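Journal > Home and small things > Sorting

We use cookies to remember your preferences and to count visits. By continuing to read you accept this. [Accept] [Settings]

The blue bowl and the red bowl

For a long time I kept all small things in one big drawer. Buttons, cubes, game pieces, keys of doors which do not exist anymore. When I moved to the apartment in Jistley, the drawer came with me, and for the whole winter I only opened it to put more inside.

In December I finally turned it over on the table. It took me one evening only to look at everything. I found a receipt from Mamo, the little shop near the station, for two bowls and a tray, 92 in total. I remember thinking then that it was too much money for such things. Now I am glad that I bought them.

My rule is very simple. One color goes to one bowl, and what is not decided yet waits on the tray. I began with the wooden cubes because they are the easiest. They are only blue and red, and the bowls have a blue rim and a red rim, so even when I am tired I do not need to think. I start with blue.

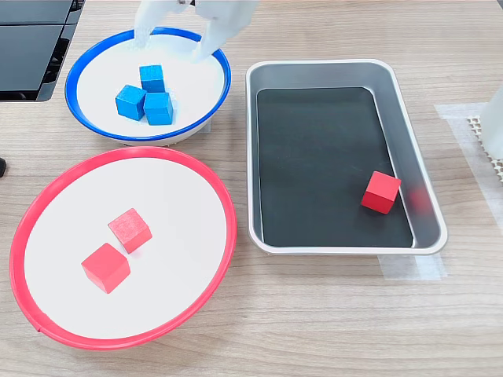
I like this kind of work more than I expected. A wooden cube makes a soft sound when it touches the bowl, and after some minutes I stop listening to the street. My sister finds it strange that a grown person sorts cubes on a Monday evening. She has a garage where it is not possible to enter, so I do not take her opinion too seriously.

The tray was the part which I understood last. At first I wanted to put every thing directly in its final place, and I was always standing with something in my hand, looking around. With a tray I can put it down and decide later. It is metal, so it is also easy to wipe.

The buttons were much harder. I had 644 of them (I counted, it was for a list I wanted to make) and many are between two colors. Is a dark purple closer to blue or to red? I changed my mind three times and then I gave them a jar from Pravurine jam - the big one, with the good lid.

Next is the box with sewing thread, and after it the paper drawer, which I am a little afraid of. I have also promised 200 of the buttons to a neighbor who makes costumes for the school play. She wants only the shiny ones, so I must go through the jar again before the weekend.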